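Notes from the Clutter Project

Hello again, and welcome to everyone who signed up after the May open evening! I promised last time that I'd write up how the table clearing work is going, and I've put it off twice now, mostly so I could give you a real result instead of another round of "we're still collecting."

So, quick catch-up for the new people. We're trying to teach a robot arm to tidy a messy table, and the teaching happens by hand. You hold a gripper, you do the chore yourself, and a camera on the gripper records what it sees while you do it. Later the arm learns from those recordings. No joysticks, no driving a big machine from across the room. I can hand the thing to a visitor and they're picking up cups within a minute or two (and complaining about their wrist within ten, but more on that below).

Our question this spring was a small one: does it matter how messy the table is when you record? Most of our older recordings, the Tarnus set, were made on a neat bench with one or two things on it. It's fast work. You put a bowl down, you pick it up, you put it down again, and by lunch you've got a nice fat pile of recordings. The arm learned from them very well, too, as long as you only ever asked it to work at a neat bench. Put a plastic bag next to the bowl and it would go to pieces.

For the new set, which we're calling Vutden (please don't ask, it was the name of a folder and it stuck), we went the other way. We recorded at tables the way people leave them. Bags, packaging, paper, stacked plates, an ashtray that still has ash in it. The bowl is somewhere in the middle of all that, and you go and get it.

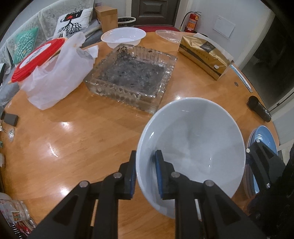 I picked bowls as the thing to study because a bowl is a funny object to grab. It's too wide to close the jaws around, so you need one jaw inside and one outside, and you pinch the wall. That means the recording has to teach two things at the same time: where the rim is, and which side of it each finger belongs on. A person does this without thinking. The arm, trained on the neat bench, would get the rim right and then come down with both fingers inside the bowl, squeezing nothing and looking terribly pleased with itself. (Yes, I know it doesn't look like anything. You try spending a spring with it.)

Now the numbers! We gave both versions of the arm the same test: 100 tries at picking up a bowl from a cluttered table, with the clutter rearranged between tries and the bowl moved too. The version trained on the neat bench managed 28. The one trained on the messy tables managed 50. Same arm, same gripper, same training recipe, and the same number of recordings behind each one. I wanted that last part to be fair, so I threw out a good chunk of Tarnus to bring it down to size, and it hurt a little.

Fifty out of 100 is still a coin toss, and I wouldn't let it near my own dishes. But I'm really happy with the gap, and even happier with what the misses look like. The neat-bench arm mostly failed early. It would drift toward something pale or shiny that wasn't a bowl, or stop short and hover. The Vutden arm nearly always went to the right object and then fumbled the pinch, too shallow or a bit off to one side, so the rim slipped out when it lifted. I'd much rather have that problem. I have some ideas about fumbled pinches. I have no ideas at all about hovering.

Glossy surfaces still give us grief. When the tabletop is polished you get ceiling lights reflected in it, and a bright spot on wood can look an awful lot like the bright spot inside a glazed bowl. I went back through the failures on a Wednesday night with a large coffee and kept finding the arm edging toward a reflection before changing its mind. A few of you have suggested matte tablecloths. I see the appeal, but people have shiny tables, and I'd like the arm to cope with them. So the next batch will have more glare in it, lamps on and lamps off, curtains open, that sort of thing.

See-through stuff is the other sore spot. Clear lids and thin bags barely show up at some angles, and the arm tends to plow straight through them. For bowls this costs us less than I feared, though it does make for some noisy test runs.

About the wrists: several of you wrote in after trying the gripper in May, and you were right, it's tiring. You end up with your elbow up in the air to get a steep enough angle on the rim. We've tried a longer handle, which helped the elbow and made the fine movements worse, and we've tried shorter sessions, which simply helped. So that's the rule for now, short sessions and a proper break between them. If you've got a clever grip design in a drawer somewhere, send me a sketch. I'm serious, I will build it.

One more method thing, for those who like the details. We no longer ask people to redo a recording when they bump something or change their mind halfway. Those used to go in the trash. Now they stay in, as long as the bowl ends up picked up, and my hunch is that they're part of why the new arm recovers better from a bad start. It's only a hunch! I haven't tested it separately, and I'd need to train a third version with the wobbly ones taken out. That's next on my list, right after the glare batch.

After that comes Cho, our plates set, where you have to take the top one off a stack without bringing its friends along, and then Bomex, which is soft packaging and which I'm frankly dreading.

If you'd like to come and record at a table for an afternoon, just reply to this email and tell me which hand you use. Left-handers especially welcome, we have hardly any of you in there.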